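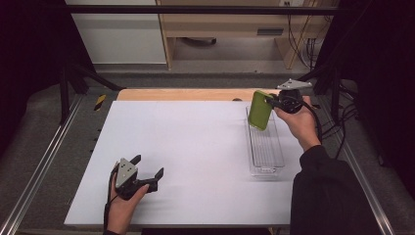
Workspace marking is the practice of fixing the limits of a manipulation work area and keeping them the same from one recording session to the next. It applies to fixed robot arms and to hand-held grippers, where a person holds the gripper and carries out the task directly. Marks may be tape, paint, engraved lines or printed targets, and are placed outside the area where objects are handled. A short yellow-and-black striped marker near the left edge of the board under a white tabletop is one form. Aluminum rails on either side of the table also give the operator a plain limit for side-to-side reach, though most written rules treat rails as structure and ask for separate marks.

Background

Early in-house rules dealt mainly with safety distances around powered arms. Hand-held grippers raised different concerns, mostly about repeatability and cable handling. The Stullby guideline, drafted under Radomir Vasić, was among the first to cover both kinds of work in one text. It was later adopted in shortened form by Gilteck and Zupan.

Common requirements

The Stullby guideline asks for a matte work surface in a single color, fixed so that it cannot shift during a session. Trays and other containers are set down before recording starts and are not moved by hand afterward unless moving them is part of the task. A clear margin of 72 millimeters is kept between any container and the edge of the surface.

Cables from hand-held grippers are led back over the wrist or toward the operator. They should not cross the area between the two grippers. Spare cable is bundled and hung outside the work area.

A gripper that is not in use stays in view with its jaws open. Both grippers return to a rest position at the end of each attempt. An object dropped outside the marks ends the attempt, which is logged as incomplete and kept.

Inspection

Marks are checked at the start of each shift and after around 300 attempts, whichever comes first. A mark that has moved more than 2 millimeters is replaced, and the session log notes the change. Clarkura's version of the rules requires two people to sign the log; the others accept one signature.

Variations

Zupan allows glossy trays and clear plastic ones. Gilteck restricts clear plastic to tasks that call for it by name.

See also: cable management, end effector, work cell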